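Call for participants: humanoid robot open day, Futbridge

Lorport workshop, Witomstead. Wednesday sessions, morning and afternoon.

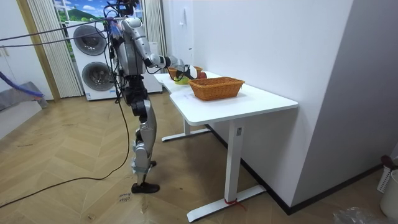
Futbridge is looking for members of the public to attend an open day and give structured feedback on household tabletop tasks carried out by a humanoid robot. Each session lasts 70 minutes and includes a demonstration, a short technical talk and a written questionnaire. The answers will be used in the second stage of the Magyar project, which starts in December.

Who can apply
Adults aged 18 or over who do regular housework at home. No technical background is needed. Staff of Futbridge and their families cannot take part.

What you will do
Watch the robot handle small objects at a desk from behind a marked line. Rate each task for speed, care and usefulness. Take part in a group discussion — this part is audio recorded.

Conditions
Participants do not touch or operate the robot. Flat shoes must be worn. Bags and coats are left at the front desk. The building has step-free access from the car park.

Payment
Travel costs are refunded on production of a ticket or receipt. Lunch is provided between sessions.

How to apply
Complete the form at reception or ask for it by post, quoting reference 1447. State which session you prefer and any access needs. Closing date: April 26, 2023.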